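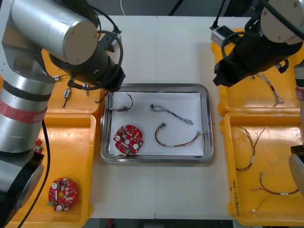
Precious Fourie has been told so many times that a four-day week will fix her staffing trouble that she keeps the brochures in a drawer. She opened it for me in October, at her desk above the Kondance bakery supply depot in Dremitz, and pulled out a handful.

"They all have the same woman on the front, hiking," she said. "I'd like to know who was answering her phone."

Fourie runs scheduling for the depot, and last year she agreed to try the shorter week after a consultant from Grernumach gave a talk to local employers. The pitch is a familiar one by now: people work 4 days, get paid for five, and do just as much. The trial covered 100 employees. I had read the summary, which called it a success, and I asked her whether it was.

"For the people in the office, sure. They cut their meetings and went home. You can't cut a meeting out of a delivery route."

Her drivers kept the same number of stops and had fewer days to make them in. Some started before 5 a.m. Overtime for the trial came to 2263 hours, a figure that appears in an appendix and nowhere in the summary. When I asked why, Fourie shrugged and said I should ask the man who wrote it.

So I did. Siyabonga Modise was pleasant on the phone and had plainly had the question before. Overtime, he said, was "a transition cost" and would have come down with better planning. I asked how he knew. He said that was what they generally saw. I asked where, and he offered to send me something. What he sent was the brochure.

To be fair to Modise, the survey results are good. Most of the staff who filled in the form said they slept better and wanted to keep going. But the form went out by email, and Fourie says hardly any drivers use their work email. She raised this at the time.

"He said they were welcome to log in," she said. "At what hour?"

I wanted to hear from someone who liked it, and Fourie sent me down the hall to Do-yoon Koo in accounts. Koo used his free day to look after his father, and he doesn't want to give it up. "I know what the drivers think of us," he said. "They're not wrong. But I'd be lying if I told you it was bad for me."

Did he get the same amount of work done? He thought about it for a while.

"I got the same amount of work done that anybody checks."

I have read a good many reports on shorter weeks, and I don't remember one in which an employee was allowed to say that. I am not against a day off. I would simply trust the claims more if the people making them weren't also selling the training that goes with it.

Kondance has kept the arrangement for office staff. The drivers are back on five days, with a small raise that Fourie had to argue for. Two of them have left since. She doesn't blame the trial for both, but one told her on his way out that he was tired of hearing about other people's hiking.

Modise is due back in spring to talk about flexible start times. Fourie has already been asked to book the room.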